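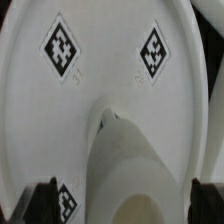 Been asked a few times this week what I think of the Prerbridge card, so I'm going to put it all in one place and then get back to skipping rope.

Short version: I don't buy it yet. I'd like to. I've been going to fights in that town since they were held in the back of the old roller rink and you could smell the nacho cheese from the cage.

The main event is being sold as a title fight. Title of what? Toser Fighting has run 2 shows. The belt was announced in February, and the guy they've put down as number one contender hadn't fought at the weight when they announced it.

I've got nothing against him. He's a decent wrestler and he'll probably make a good fight of it. But "number one contender" used to mean you beat the number two.

Then there's the catchweight on the undercard. Contract was for 145, now it's "agreed at 150," and the post about it says both camps are thrilled. I have been in a camp when that phone call came. Thrilled is not the word I'd pick.

What happens is, you've been eating like a bird for weeks, you're on weight or near it, and the other side calls and says he can't make it. You can say no. Then you don't fight, you don't get paid, and your cousin and his whole crew have tickets they bought off you.

So you say yes, and it goes down as "agreed."

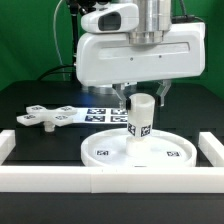 Which brings me to tickets. Fighters on this card are being given tickets to sell and their purse depends on how many they move. That's normal at this level, I know, I did it for years. I sold 108 once for a fight that got pulled at the weigh-in, and I spent the next month handing money back to people in parking lots.

What bugs me is the promotion calling it a "revenue partnership." It's selling tickets out of your gym bag. Call it that.

The hall holds 2,000 if you believe the poster. I've stood in that hall. Put a cage in the middle, put tables around it for the sponsors, leave the fire exits clear, and tell me where the rest of those people are going to sit.

Somebody replied saying I'm bitter and should support local MMA. I'm at the gym six days a week holding pads for kids who are going to be on shows like this one. Asking what they get paid and who's checking the weights seems pretty supportive to me.

And yes, I asked. I emailed Toser with four questions. Who's the ringside doctor, what's the medical suspension policy after a knockout, who's judging, and is there insurance for the amateurs. I got back a discount code.

To be fair to them, Erdal Türkmen is refereeing, and that's the one name on the whole announcement that made me feel better. He stopped me once when I thought I was fine. I argued with him all the way back to the locker room. Watched the tape the next morning and I was not fine.

One good ref can't work every bout on a long card though. Who's got the other half? It doesn't say.

Quick word on the Wudo recovery stuff, since half the card has started posting about it with the same caption. It's a drink. It may be a nice drink. A guy with his hand wrapped up telling me he's "healing at a different level" two days after getting paid to say so is not going to change how I ice my knee.

Same goes for the coach from Bright who says his fighter has the best cardio in the state. Maybe so. He's had five fights and four of them ended in the first round. How would anybody know?

The fight I do want to see is the women's flyweight bout, and of course it's buried third from the bottom. Two grapplers who both finish, both on weight all camp from what I hear, no trash talk. Put that one on the poster.

My pick there is the southpaw by decision. She was the better one in the scrambles last time I saw her and she doesn't get bored on top. Wouldn't put money on it.

For the main event I've got the wrestler in the third, ugly, with a lot of booing. If I'm wrong and it's a classic I'll come back here and say so. My replies are open.

Someone asked if I'm going. Yeah, I'm going. One of our kids is in the opening bout and I'm in his corner. I've got my own questions about his opponent's record too, which has changed twice on the website since the match was made, but I'll take those up with the matchmaker.

Doors are at five and the first fight's supposed to be at six. I'm telling his mom seven.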